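Teleop demos for cloth sorting: how messy should the start be? 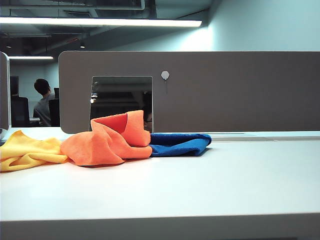 pravesh_d
Sun 13 October
I am recording demonstrations for a cloth task, by remote control, with two leader arms which I hold in my hands. The task is simple to say: take each microfiber cloth, lay it flat, fold it once, put it to the right. I have 197 episodes until now, and the policy trained on them is good with one cloth and bad with three. My suspicion is the start position. I throw the cloths down so that they touch, and in this start the orange one lies over both the yellow and the blue. When I drive the arm by myself I take orange first without thinking. The policy goes for blue in many trials, pulls it from under, and everything comes together. Should I make the starts more tidy, or record more of the messy ones?

xolani_m
More of the messy ones. With 197 episodes you are still low for cloth. We needed 750 before our towel task at Dolmont was stable, and those were all with random starts.

bcourtois
I don't agree with Xolani here. The number is not the first problem. Pravesh, do you always take the top cloth first, in every episode? Please check it. If you take orange first because it is orange, the policy can learn the color and not the layer.

pravesh_d
I looked through a part of the recordings. Bernadette, you are right to ask. Orange is on top in most of them, because I drop it last. This is a habit of my hand, I did not plan it. But then the policy should prefer orange, and it goes to blue. So I am not sure that color explains it.

bcourtois
Blue is the flat one in your picture, with the end a little bit up. A curled end is an easy grasp. How did you grasp in the single cloth episodes?

pravesh_d
By a raised end, almost always. OK, now I see where you go with this.

thulani_o
Same thing happened to me with napkins. I mixed single and multi episodes in one training set and the single ones won. Try to train on the three-cloth episodes only and compare.

xolani_m
He would have too few then. I still say record more, only change the drop order each time.

bcourtois
More with the same habit is the same habit. Write the drop order on paper before the session and follow it. It is boring but it works. And for some episodes, guide the arm directly by hand if yours allows it. For the peak of a bunched cloth I feel the contact much better like this than with the leader arms.

pieter_mok
Careful with hand guiding, your own hands come into the camera view and the policy will not have them at run time. I lost 2 days of recording this way.

bcourtois
Yes, for this you must replay the motion and record only the replay.

pieter_mok
Replay on cloth? The cloth will never lie the same way again. For rigid parts I accept it, for cloth no.

bcourtois
For the first grasp it is close enough, in my experience. For the fold I agree with you.

pravesh_d
Thank you all. My plan: stay with remote control, paper list for the drop order, and go up to 320 episodes before I train again. I will also try the training of Thulani with only the three-cloth episodes, it costs me just one night.

thulani_o
Keep the test starts fixed between both trainings, otherwise you can't compare. I put small marks of tape on the desk for it.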